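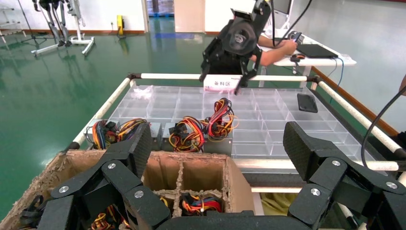 Small parts and short lengths of wire store best in compartments, and the size of the compartment matters more than what the box is made of. Leftover hookup wire under a foot long should be gathered by gauge, folded once, and stood on end in a cell just wide enough to hold it upright. A worn cardboard box with thick partitions does this well: the red, orange, yellow and blue wires share one cell, and the colored ends are easy to find without lifting anything out. Clear plastic grid trays are better for hardware that would sift through the gaps at the bottom of a cardboard divider, such as washers, crimp terminals and set screws.

Choosing a divided box

Bottle cartons are the usual source. Look for double-wall partitions that reach the full height of the box. Thin partitions buckle after a few months of use and the cells drift out of square. Run a bead of white glue along the bottom edge of each partition and let it set overnight under a flat board. Cut the outer walls down to about 4 inches for wire and leave them full height for dowels, welding rod and tubing offcuts.

Cardboard takes up moisture. On a concrete floor, set the box on two battens. In a damp garage, use plastic.

Bundling wire

Straighten each piece by pulling it through a folded rag. Stranded and solid wire should be bundled separately. Secure with a twist tie or a strip of hook-and-loop tape; rubber bands harden and stick to PVC insulation. Trim off stripped or tinned ends before storage, as they snag the neighboring bundle. Anything with nicked insulation goes to scrap.

Do not sort by color alone. Two red wires of different gauge look much the same in a box, and the thinner one will end up in a circuit where it does not belong. Write the gauge on a tag and fasten it to the tie.

Clear trays

Wash new trays in lukewarm water with dish soap to remove mold release, or labels will peel. Dry fully before loading steel parts. Most clear trays are brittle in the cold, so avoid dropping them on a bench in an unheated shop. If a divider wall cracks, scuff both sides with 400 grit paper, wipe clean, and bridge the crack with a thin strip of matching plastic and solvent cement.

The Indby trays we keep at the Drestcombe shop have no lids. A sheet of hardboard cut to the outside dimensions keeps sawdust out and lets them stack 2 high. Do not go higher with steel hardware inside.

Labels

Paint marker on masking tape lasts a year or so. For cardboard, write directly on the top edge of the partition. Label the cell by size first, then by type: "M4 washer, flat" reads faster in a row than "flat washer, M4."

Page revised 20th August. Solvent cement note added.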